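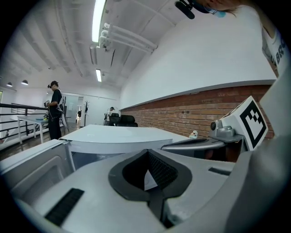 Photo: Sunita Sandhu

Church Drama & Tech > Sound > Headset mics for a sketch team

#1 clurkham_tech
We do a short sketch before the sermon twice a month. Room seats 225, low ceiling, mains on the front wall. Four actors, two handhelds on stands, and anything said upstage is lost past row six. Budget is 400 dollars. Would you buy two headset systems or hang a pair of condensers?

#2 pewside
Headsets. Hanging mics in a low room will pick up the mains before they pick up the actors. I tried it for a Christmas play and had no usable gain before feedback.

1. Put the headsets on whoever has the most lines.
2. Keep the handhelds for the narrator and a spare.
3. High-pass everything at 120 Hz.

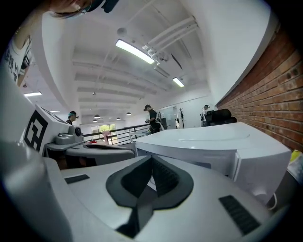

#3 Kushwaha
Disagree in part. Two boundary mics on the stage lip cover four people if the blocking stays within six feet of the edge. No packs, no batteries, no swapping between scenes. Cut 2 to 4 kHz a little if it rings. The real fix is blocking – your actors are too far upstage.

#4 pewside
Boundary mics also pick up every footstep. On a hollow platform that is worse than the problem he has now.

#5 Kushwaha
Carpet tile under the mic. The high-pass takes care of most of what remains.

#6 clurkham_tech
Platform is hollow, carpeted on top. Depth is 14 feet, so I can ask them to move down. Are 58 capsules on short stands any use at the lip?

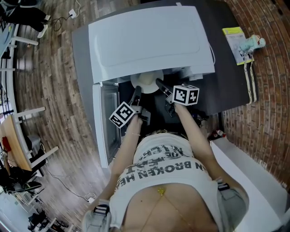 #7 Sastulum
Not at that distance. A 58 wants to be a few inches from the mouth. Borrow one boundary mic, run a rehearsal with the mains at Sunday level, and walk to the back row before you spend anything.

#8 clurkham_tech
Will do. Next sketch is in November.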